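The Desk by the Fridge

Mwanahawa Lyimo had paid 800 for the desk and did not believe a word of the listing. "Seats four," it said. Four what?
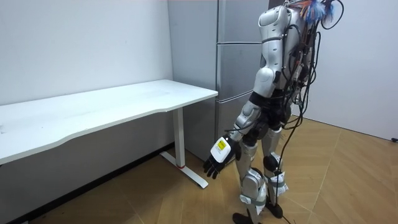
The desk, white, with the curved front.

She ran a thumb over the smudges. Clusville people would sell you anything with a leg on it. Her sister claimed a clear desk made a clear mind, and her sister had failed the bar twice.

By evening there was a bottle of what looked like tea on it, the green cap screwed down tight. Mwanahawa had doubts about the tea as well.
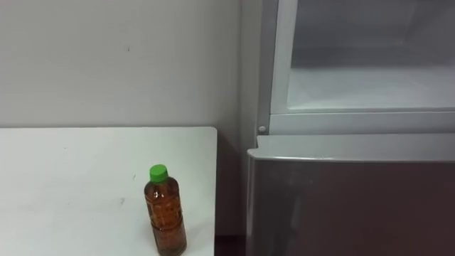
Monday

The listing was back up. Same desk, same four seats, nearly 9 miles away. She called the number.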